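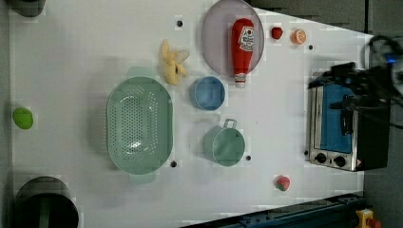

2025-01-18

I have been meaning to write about my grandmother's recipe box ever since we brought it home from Pemel last May, and a snowy morning with a second pot of coffee seems like as good a time as any. It's a little tin thing with a dent in the lid, and it holds 353 cards (yes, I went through every one of them!), most in her slanted handwriting and a few typed up by a neighbor on Van Dusen Street.

The oldest is a molasses cake her own grandmother copied out in 1878, or so it says in the corner.
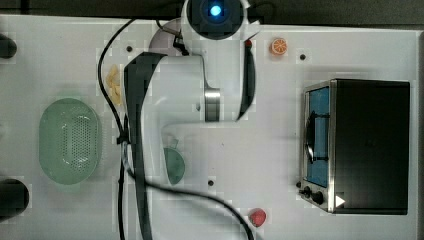
I've baked that cake twice now. The first one sank, and I think it was me being stingy with the flour, but the second came out dark and sticky and we ate it standing up in the kitchen. Next I want to try the pickled beets, if I can make out whether that word is "cloves" or "chives."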